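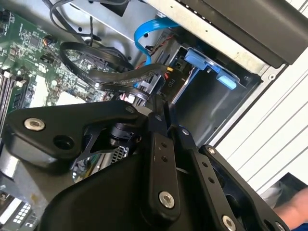
Gripper inside the case, fingers above the cabling. Read section 7 before running any motion at this depth.

7. Cable snags and stalled moves inside an open case

The Varnier sales sheet says the arm "senses contact and stops." Treat that as a hope. The arm stops when the load on a joint passes a limit, and a thin data cable can pull out of its header well before any joint notices. Riku Sakai logged 54 snag faults on the Birkska bench up to December, and the controller raised an alarm for very few of them. The rest were found by a person looking into the case.

7.1 What a snag looks like

The usual sign is fault code 60 (path deviation) on the pendant. You may also get no code at all, only a finger that closes a little short or a cable loop that has moved since the last cycle. A green status light means the controller is content. It says nothing about the cables.

7.2 Clearing a snag

CAUTION: Do not press Resume. Resume finishes the interrupted move, with the cable still hooked.

1. Press the emergency stop. The pause button leaves the joints powered.
2. Wait for the brakes to click on both arms. The second arm is on its own circuit and has its own stop.
3. Look at the fingers from two sides before touching anything. The linkage pivots are where cables catch most often, and they are hard to see from the front.
4. If a cable is under tension, support it by hand on the connector side.
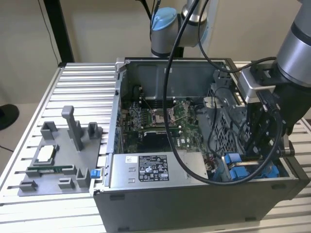

5. Release the fingers with the manual key, a quarter turn at a time. Keep your other hand out of the linkage.
6. Lift the cable clear. Do not pull it through.
7. Reset the stops, switch to jog mode, and raise the wrist straight up at the slowest speed until it is above the highest cable.
8. Check that every connector the cable runs to is fully seated.

Note: An open processor socket is easy to ruin during step 7. If the wrist has to pass over one, move the case instead.

7.3 Before you restart

Run the path once with the fingers closed and a hand on the stop. Patum's software offers a "verified path" check that takes seconds, but it compares the path with the case model, and the model has no loose cables in it. Evdokia Politis asked for cables to be added two releases ago. We are still waiting.

The force limit ships at 2,000 on the pendant scale. We run it at 1,000 for work inside a case. You will see more nuisance stops at that setting. Put up with them.

Write down each snag in the bench log, including the ones you cleared in a few seconds. Note the case model, the step number, and which cable it was. Sigita Org reads the log and will come and ask if the step number is missing.
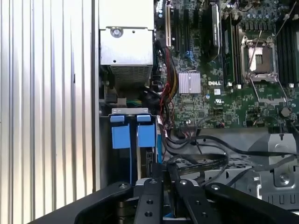

Can I leave the arm alone once the dry run passes?

Stay with it for the first full cycle. A dry run only shows that the path was clear that one time, and cables shift whenever a part is lifted out or put back.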